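Starting a peer talk group for young models, any tips?
grultdale_girl

I model part time (mostly catalog stuff for Gollarex) and I'm 19. A few of us want a monthly evening where we can talk about body image, anxiety, bad castings, all of it. We'd start in September and I'm so excited! How big should it be, and do we need a professional there?

tomaszewski_fan

Yes, do it!! I joined one through Welura last year and I look forward to it every month. Keep it small at first. We had 3 people at the first one and it was lovely, everybody got a real turn to talk. 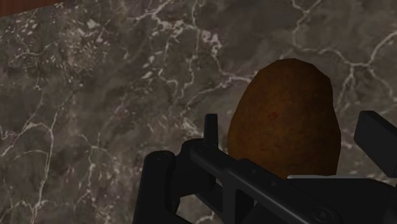 Agree on privacy before anyone shares, and no phones out. You don't need a therapist in the room for peer support, but do have a crisis line number and a local counselor's name ready, and say out loud that the group isn't treatment.

hemline77

Love this idea. Ask the library about a room, ours was free after 6 p.m. We raised roughly 500 dollars at a clothing swap and it paid for snacks and tea all year. Don't post the address publicly, just message people.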